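三、骑行码表配对与路线导入

适用于Arus系列码表。首次使用前请先充满电，并在手机上安装Londevari应用。

1. 长按右侧键2秒开机，选择语言和单位。
2. 在手机上打开蓝牙，进入应用的“设备”页，点按“添加”。
3. 核对两边显示的配对码，一致后点按“确认”。
4. 在“传感器”菜单中依次搜索心率带、踏频器和功率计。搜索时请转动曲柄，否则踏频器处于休眠状态，不会出现在列表里。

注意：多人同场出发时，请按传感器背面的编号选择，以免连到别人的设备。

5. 导入路线。应用支持GPX和FIT两种格式，单条路线上限800公里。以Branstead公路赛为例，全程152公里，导入后会自动标出各爬坡段的起点和坡顶。
6. 在“提醒”中设置补给间隔和心率上限。出厂上限为140，请按自己的训练区间修改。
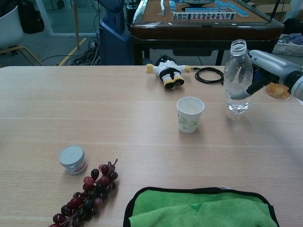 7. 将码表装入Barbier延伸座，顺时针旋转四分之一圈，听到“咔嗒”声即到位，再扣上安全绳。

警告：骑行途中请勿操作菜单。更换路线请先靠边停车。

8. 骑行结束后按左侧键停止记录，选择“保存”。手机在附近时，数据会自动上传。若上传中断，可在“历史”页下拉重试，原始记录仍保留在码表内。

恢复出厂设置的方法见第七节。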